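The Left Finger

The machine in the laundry hall at Skirngate was called Ammont, after the name on its plate, and Janka Krajčí had looked after it for two winters. It had one arm, a table, and a gripper with two fingers. Its work was to fold what people had washed and to lay it on the shelf.

In March it began to drop things. First it was only the thin shirts. Then one evening a wool blanket slid out and lay on the floor, and the arm went on with great seriousness and folded the air.

Janka pressed the stop button, turned the key and hung the key around her neck. She had learned this from old Šindelář, who trained her in Honau and who did not trust any button alone. She waited until the small lamp went dark. Then she took the gripper in her hand, as you take the hand of a child to look for a splinter.

The right finger was good. The left one moved a little when she pushed it from the side. She took off its soft pad and saw that the rubber was smooth like an old coin. Behind the pad were two screws, and one of them she could turn with her fingernail.

"So that is where you hurt," she said.

She cleaned the thread with a cloth, put on one drop of glue and tightened the screw until the wrench clicked. She changed both pads, also the good one. Šindelář had always told her that a new finger and an old finger will quarrel. She wrote the work in the book, in the same small letters as every time.

The glue needed 30 minutes. She sat on the bench by the dryers and ate her bread. It was raining outside and the hall was warm. She thought about Šindelář, who had stopped working in the autumn and who now sent her letters about his tomatoes. In the last letter he asked if Ammont still made the little noise in the elbow. She had not answered yet.

When the time was over she closed the gripper on a sheet of paper and pulled. The paper tore. She told the arm again where the middle of the table was, for after new pads it never knew this exactly, and she gave it the blanket at the lowest speed. It lifted one corner, waited, and lifted the other. She let it repeat the blanket 29 times. On the last one she heard the little noise in the elbow, and she took out a pencil to begin her letter.

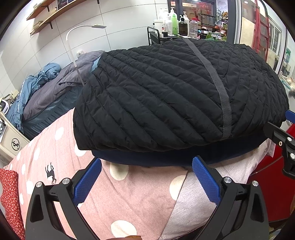

Why did Janka change both pads when only the left one was worn?

She followed what Šindelář had taught her, that a new finger and an old finger will quarrel. With one fresh pad and one used pad, the two sides would not hold the cloth in the same way.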